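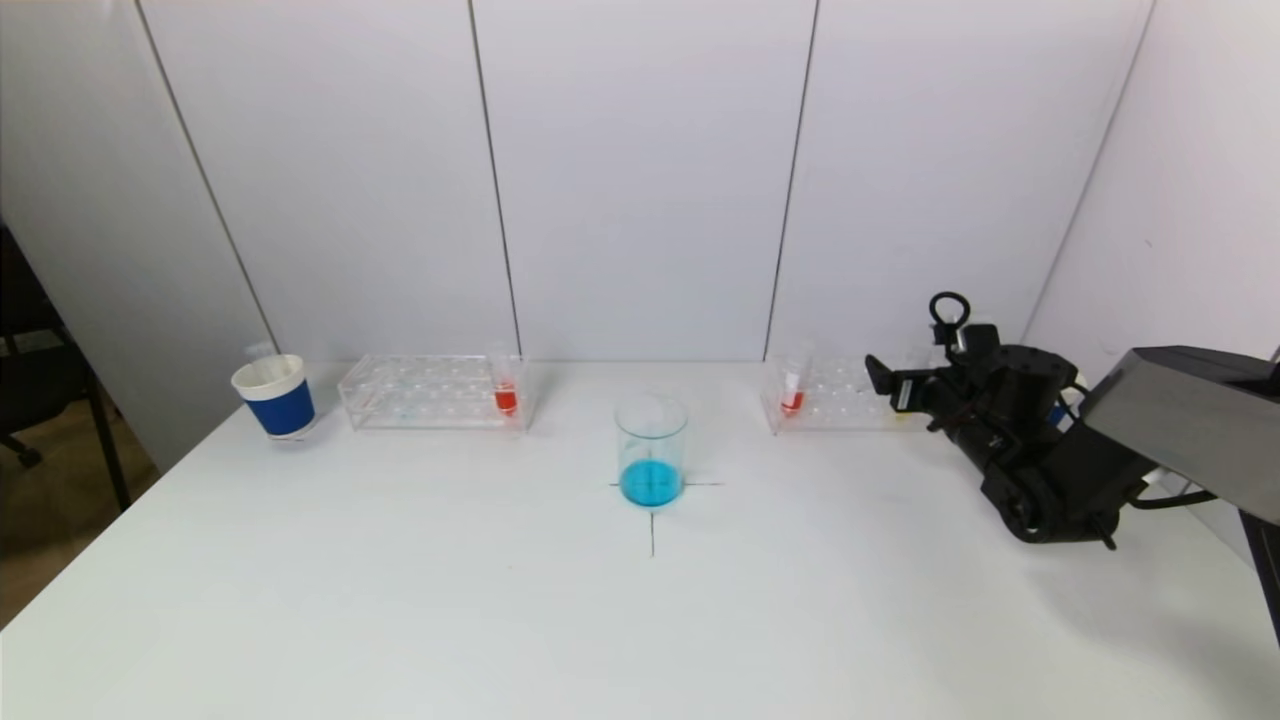
Keeping a White Work Surface White

Updated 28 Jun 2025

A white table or countertop shows everything. Coffee, food coloring, ink, beet juice and the dye from a wet paper napkin will all leave a mark if they get the chance. Most marks come off with very little effort on the day they happen. The tips on this page are for laminate, painted wood and solid plastic tops. Natural stone has its own rules, and there is a short note on it near the end.

Daily wiping

Use a soft cloth, warm water and a small squirt of dish soap. Wring the cloth out well before you start. A dripping cloth pushes water into seams and under edge strips, and swollen edges are much harder to fix than stains.

Wipe again with plain water, then dry with a towel. The drying step is the one people skip. Soap left on the surface goes slightly tacky and picks up dust, and after a few weeks the whole top looks gray. If your top already looks gray, try washing it with plain hot water before you buy any cleaner. Old soap is often the whole problem.

Keep the cloth for the table separate from the cloth for the stove. Grease travels.

Food coloring and other dyes

Blot first. Lay a folded paper towel over the spill, press, lift, and use a fresh towel for the next press. Wiping sideways only makes a larger stain.

For what is left, mix baking soda with enough water to make a paste as thick as toothpaste. Spread it over the mark and leave it for 18 minutes. Wipe it off with a damp cloth and rinse. Do not scrub while the paste is on — it is mildly abrasive, and a glossy finish will turn dull in that spot.

If color remains, dampen a cotton pad with 3 percent hydrogen peroxide, the ordinary drugstore kind, and lay it on the mark. Check it every few minutes. Test on a hidden corner first, especially on painted wood.

Red dyes are the most stubborn in our kitchen, with turmeric close behind. Turmeric fades in sunlight, so a table that can be carried outdoors will often lose the last of the yellow after an afternoon in the yard.

Ink and marker

Rubbing alcohol takes off most ballpoint ink and a good deal of permanent marker. Put it on the cloth and dab from the outside of the mark toward the middle. Change to a clean part of the cloth as soon as it picks up color. Open a window, keep the alcohol away from any flame, and keep it off varnish and shellac, which it will dissolve.

Dry-erase marker that has been sitting for months can be loosened by drawing over it with a fresh dry-erase marker and wiping both off together.

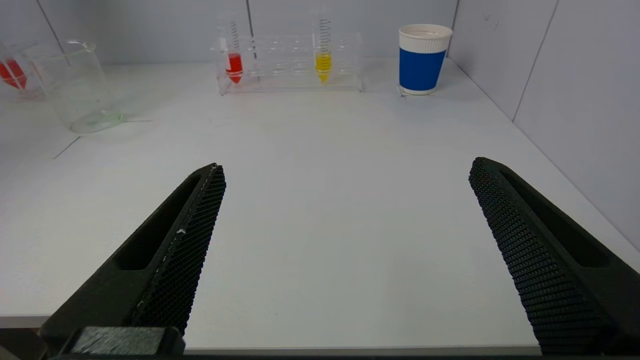
Can I use bleach on a white laminate table?

It is better to leave bleach out of regular cleaning. Repeated use can dull the finish and weaken the glue along the edges. For a single bad stain, a diluted solution left on for a minute or 2 and rinsed very well will usually do no harm, but try the peroxide first. Never mix bleach with vinegar, ammonia, rubbing alcohol or any other cleaner.

Rings and heat marks

A sticky ring from a glass comes up with soap and water. A cloudy white ring on a clear-coated wood table is moisture trapped in the finish. Lay a dry cotton cloth over it and pass a barely warm iron across the cloth for a few seconds at a time, with no steam. Look under the cloth after each pass.

A yellow or brown mark on laminate is a scorch, and no cleaner will take it out. You can cover it with a trivet or replace the top. Our own table, a Nunier with a laminate top bought secondhand in Trerkanley, has a scorch from a frying pan and lives with a fruit bowl over it.

Scuffs

Black scuffs from pans, shoes or tool handles are usually material left on top of the surface. Rub lightly with a clean white eraser. A melamine sponge works too, but it is a very fine sandpaper and should be saved for matte finishes. Use almost no pressure.

Glue and labels

Warm the label with a hair dryer and peel it slowly from one corner. Any gum left behind softens with cooking oil. Leave the oil on for ten minutes, lift the gum with a plastic card, and wash with dish soap to get the oil off. An old gift card is fine for this. Metal scrapers are not.

Working with colored liquids

Lay down a tray or a sheet of freezer paper, shiny side up, before dyeing eggs, tinting frosting or mixing watercolors. Pour near the middle of the table, away from elbows. Fill containers no more than halfway if children are helping, and keep anything not in use pushed to the back.

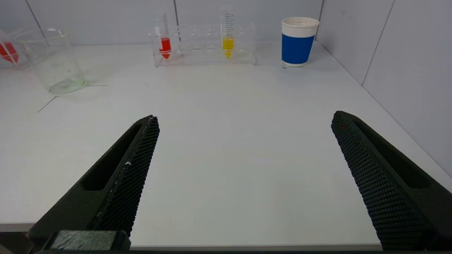 Containers and a disposable cup at the back of a white tabletop.

Rinse the tray in the sink as soon as the project is over. Dried dye wakes up again with the next damp cloth and goes wherever the cloth goes.

A note on stone

Marble and other limestone-based tops are etched by acid. Keep vinegar, lemon juice and most bathroom cleaners away from them. Use a stone cleaner or a mild, pH-neutral soap, and reseal when water stops beading on the surface. We do ours every May.

What to keep under the sink

Dish soap
Baking soda in a jar with a lid
3 percent hydrogen peroxide, in its own brown bottle
Rubbing alcohol
A white eraser
6 cotton cloths, washed without fabric softener

Fabric softener leaves a coating that streaks on glossy tops. Hang the cloths to dry before they go back under the sink.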